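**Pullirberg workshop opens its doors in October, and asks visitors to bring doubts**

PULLIRBERG. Vukier will show its Protodard sorting arm to the public this October, in sessions of 30 minutes. Places are limited to 23 per session.

"I have sat through plenty of robot demos, and most of them were theater," said Sânziana Rusu, who runs the open day. "So visitors pick the task, and we don't get a second take."
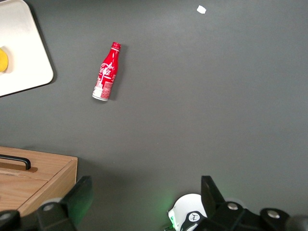

Failed attempts will be logged on a board by the door. Vukier makes no claim that the arm is ready for paid work, and Rusu doubts it will be next year.

Doors open at 2 p.m. in the Ciobanu building. Entry is free. Press should write to Vukier for a seat.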